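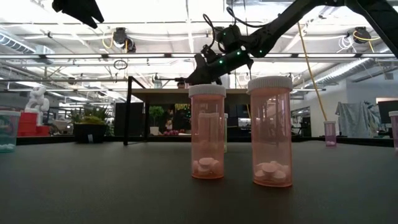 Notebook: Household Tasks / Pill Bottles

October 31, 2022
Paula Dinu

Task and what counts as done

Two amber bottles with ridged white caps, white round tablets in each. Open a bottle, get a stated number of tablets into a cup, close the bottle. The cap has to be fully seated at the end. Aileen wants "closed" to mean that the bottle can be laid on its side and nothing comes out. I agree and have written it into the task sheet, although it will make our numbers look worse than the ones in the Drurkside write-up, where a cap resting on the threads was scored as closed.

The general question from the Lumbao people is whether an arm could do the weekly pill sorting for a person living at home. They asked for a yes or no by January. What I can give them at present is a breakdown by step, so that is how I am keeping the log.

Step 1. Locating the cap

Fine. The cap is the easiest thing on the table to find, white on orange on dark gray. The tabletop throws a reflection of each bottle and I expected that to cause trouble with the height estimate, but the error was small and constant, and subtracting it was enough.

Bottle walls are another matter. Amber plastic comes back from the depth sensor full of holes, and in several runs the body of the bottle was simply missing and the cap was floating. The planner will then route a finger straight through the missing body. Current fix is to hang a solid cylinder under every detected cap, diameter taken from the cap plus a margin. Crude. Works as long as the bottle is upright. For a bottle lying down it is wrong in every way and I have not tried to handle it.

Step 2. Approach and grip

Fingers come straight down over the cap. Approach speed cut in half after two knockdowns in the morning session. A bottle with only a few tablets in it has almost no weight to hold it in place, so any sideways contact moves it, and a light contact near the top tips it over. A person steadies the bottle with the other hand without thinking. We need the second arm for the same job, and it has to arrive first.

Order that works:
– second arm closes low on the body, light force
– wait for the force reading to settle
– first arm comes down on the cap
– raise grip on the body only once the cap is held

If the body grip is raised before the cap is held, the bottle rotates slightly and the cap ends up off center. I lost most of an afternoon to this before looking at the force traces next to each other.

Step 3. Unscrewing

Plain twist caps: mostly good. The ridges help. Rubber pads slipped less than the bare fingers, and the pads are staying on. Wrist range allows a little over half a turn before the fingers have to let go, go back and take hold again. Each regrasp is a fresh chance to lose center. Two regrasps is normal, three is a sign that the cap has been climbing and dropping back on the same thread.

Push-and-turn caps: poor. The downward force has to stay on through the whole turn, and the present controller relaxes it as soon as it sees rotation. Paula to rewrite (me, by Friday's standards of urgency, no date set). Until then push-and-turn is out of the scored set and I have said so at the top of the sheet, so that no one reads the results as covering it. It matters more than the rest of this list, given what most pharmacies hand out.

Step 4. Getting the tablets out

Two methods compared.

Pouring. Tilt the bottle over the cup, shake at low amplitude, stop when the target is reached. Tablets behave badly in a narrow neck. They bridge, nothing comes out for several seconds, then a group arrives together. Stopping on time is not possible with the camera delay we have. Overshoot was the most common error of the day, by a wide margin.

Picking. Pour everything into a shallow dish, pick tablets one at a time, return the rest. Slow, and the return is a second pour into a narrow opening, which needs a funnel. Accurate when the tablets lie flat. Tablets on edge or leaning on a neighbor are skipped by the grasp planner, which then waits for a better view that never comes. Added a nudge: after 12 seconds with no candidate, tap the dish and look again.

My preference is picking. Aileen prefers pouring with a metering insert in the neck, along the lines of the Sarico dispenser. I think an insert changes the task. If we are allowed to change the bottle, a fixed dispenser does the whole job and the arm has no reason to be there. She thinks the user will not care. Left open.

Step 5. Closing

Worst of the five. Unscrewing forgives a poor start angle and closing does not. Cross-threading shows up as an early rise in torque, and the controller reads that as tight and lets go. By our definition of closed that is a failure, and a bad one for a household, where a half-seated cap looks normal from across the room.

Turning backward first until the thread drops, then forward, is the obvious trick. I put it in late in the day. The drop is visible in the vertical force on some runs and buried in noise on others. Sampling is at 400 Hz and I don't think a faster rate will help. The noise is mechanical, probably the left-hand coupling that Waldale replaced last time. Check it before doing anything clever in software.

Numbers

29 scored attempts, plain caps only. Not giving a success rate yet. The definition of closed changed partway through, and the early runs have to be rescored from the recordings. Raw logs are under run set 2589, with my comments in the notes column. Ignore the column called "auto result"; it still uses the old rule.

For Lumbao, draft wording

Opening a plain cap: yes, with two arms and a person available. Counting tablets: yes by picking, too slow for a week's worth at one sitting. Closing: no. Push-and-turn: not attempted in a form worth reporting. Telling one white tablet from another: outside this work, and I would want that sentence in bold in whatever they send on.

Next

– coupling check, left side
– push-and-turn controller, hold force through rotation
– rescore early runs
– try a wider dish, same depth
– ask Aileen for the metering insert drawings so the comparison is at least a fair one
– new pads, the current pair is glazing at the tips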